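Residence Diary, Skoltstead House
November, evening entry

The second meeting on the winter use of the house was held in the reading room and lasted more than 3 hours. Ms. Ansari presided. The minutes of the previous meeting were accepted with one correction, the spelling of Mr. Sakamoto's name. Discussion then passed to the translation of the Bukholm letters, which remains the principal work of the residents this season. Of the 467 letters received, the first group has been read and placed in order by date. The second group is in poor order, and several letters have been separated from their envelopes.

Mr. Petersen reported that the dialect used in the later letters differs from that of the earlier ones, and he asked that the glossary be kept open until spring. This was agreed. I recorded my own view that a glossary left open too long ceases to be consulted, but I did not press the matter.

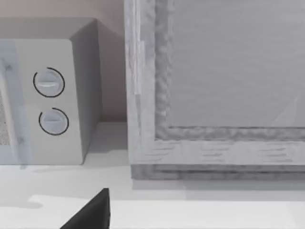

The rules on quiet hours were read again at the request of Ms. Setiawan, whose desk adjoins the pantry. Quiet hours will begin at eight in the evening and will apply to the corridor as well as the studies. Residents who wish to warm a late meal may still do so. The purchase list for the pantry was approved at the same time, and it calls for a compact microwave of the plain kind, light grey, with two round dials on the front, one above the other. The cost will be charged to the general account.

Mr. Sinaga will travel to Petar to compare four of the letters with the parish copies. He expects to be absent until the end of the month, and his share of the typing passes to me.

Rain through the afternoon. Read eleven pages of the Simanjuntak memoir before retiring.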